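Painting people who move, talk and eat — how do you all do it?

Forum: Portrait and Figure / Working from Life

vukmont_studio
Started a new series in October and I'm so happy with it that I need to tell someone who isn't in my family. It's my two aunts and my grandmother playing cards. They've played the same game at the same kitchen table since before I was born, and I've finally been given permission to sit in the corner and draw, as long as I don't talk during a hand.
The trouble is they won't hold still. Of course they won't, they're playing cards! I've filled a whole sketchbook with half-noses and hands that stop at the wrist. I've got one canvas going, 53 cm on the long side, and the middle aunt's face has been scraped back so many times that there's a lovely grey ghost where her mouth should be. I'm starting to like the ghost.
So — do you draw from the moving person, or do you give in and take photos? And if you take photos, how do you keep it from looking like one?

Arvid Strand
Give in and take photos. I did a run of my brother's hockey team in the dressing room and I'd never have got through it otherwise. Take loads, from the same chair, and don't pick your favourite. Use a dull one. The favourite already looks finished and you'll end up copying it.

plumline
Going to disagree with Arvid pretty firmly. The half-noses are the good stuff. If you draw people playing cards for a few evenings you start to know the shapes they come back to. My dad always goes back to leaning on his left elbow, and I can draw that elbow in the dark now. Photos give you a shape he passed through once.

Arvid Strand
Sure, if your sitters will have you over that often. Mine had practice and then they wanted to go home.

plumline
Fair enough, but vukmont has them at the same table every week!

vukmont_studio
Twice a week in winter, so I'm spoiled. I tried the coming-back thing last night and my grandmother has one! She fans her cards, then closes them all up against her chest and looks at the ceiling. I got it down in 15 drawings, most of them terrible, two of them really her.

Marcelle C.
Those two are your painting. Pin them up and put the rest in a drawer, and don't throw any out.
I worked on a group of my cousins for a long time and the thing that helped me most was colour, weirdly. I gave each of them a colour before I started and mixed a big pile of it, and even when the drawing was all over the place I knew who was who. One cousin was a dirty yellow ochre. She was a bit offended, then she asked to buy it.

Engebretsen_paints
Ooh, I like that. Did you use the colour in the skin or just the clothes?

Marcelle C.
Everywhere. In the skin, in the shadow under the chin, in the bit of wall next to her. Clothes least of all, they had plenty of their own going on.

skamolari
Can I throw in a vote for charcoal on primed canvas before any paint goes near it? You can knock it back with a rag and the old position stays there underneath, so you get a bit of the fidgeting for free. I did one where my neighbour has about one and a half heads and it's the most like him of anything I've done.

plumline
One and a half heads, love it.

Arvid Strand
I find that look gets a bit samey, to be fair. Every second open studio has a portrait with three outlines and a smudge. Nothing wrong with choosing a position and committing.

skamolari
Nothing wrong with it at all, but vukmont already has a ghost she likes, so I'd follow the ghost.

vukmont_studio
I'm going to follow the ghost for one canvas and commit on the next, so you can both be right. Next problem though. They wear different things every time! My aunt had a green cardigan when I blocked her in and she's turned up in something else for the last three games. Half my mid-tones were based on that cardigan.

Engebretsen_paints
Borrow the cardigan. Drape it over a chair in the studio at the height of her shoulders and paint it on its own. I did that with my mother's raincoat and the folds came out far better than when she was wearing it and worrying about the time.

Marcelle C.
Hmm, folds over a chair and folds over a shoulder aren't the same, though. There's no weight pushing out from inside. I'd get someone of a similar build to wear it for half an hour. My partner has been every one of my cousins at some point, very patiently.

Engebretsen_paints
True for the sleeves. For the colour and the general lumpiness the chair's been fine for me.

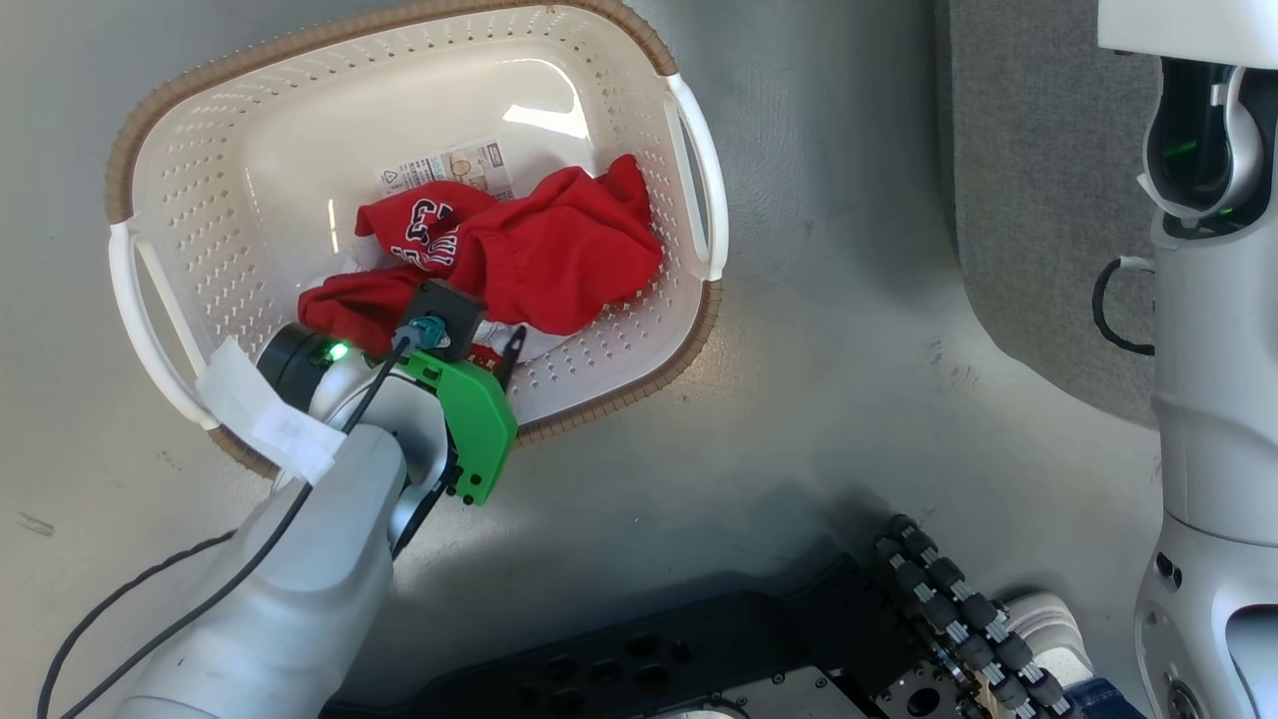

How do I keep the colour of a garment steady across sittings when the light in the kitchen changes so much?
Paint a swatch card of it on the first evening, one light, one middle and one dark, and mix back to the card every time, whatever the window is doing.

zirndale
Seconding the swatch card. I tape mine to the edge of the easel and write on the back what went into each mix. The light one always needs more than I think.

vukmont_studio
Doing this tonight! Cards start at seven and I'm allowed the lamp on if I keep it off my grandmother's side.

Arvid Strand
What bulb is it? If it's one of the warm ones your whites will go orange and you'll be correcting for it in the morning.

vukmont_studio
Very warm. Everyone looks like toast. I was thinking of leaving it in — that kitchen has always been that colour in my head, and the daylight version looked like someone else's house.

plumline
Leave it in! Just let something stay cool so there's a place for the eye to rest. The cards would do it.

Marcelle C.
The backs of the cards, if they're blue. Lucky you if they're blue.

vukmont_studio
They're blue!! And so worn that the corners have gone soft and furry, which I've been dying to paint from the start. My aunt says the pack is older than me.

skamolari
Please post the charcoal stage before you paint over it. I always forget and then I'm sorry.

vukmont_studio
Will do. I've got 23 days before my cousin's visit, and she'd like to see at least one with all three faces in it. The middle aunt now has a mouth, by the way. It's a bit crooked and she says it's the first one that looks like her when she's got a good hand, so I've been told not to touch it.

Arvid Strand
Then don't touch it. Which aunt won?

vukmont_studio
My grandmother, by 177 points. She was looking at the ceiling the whole game.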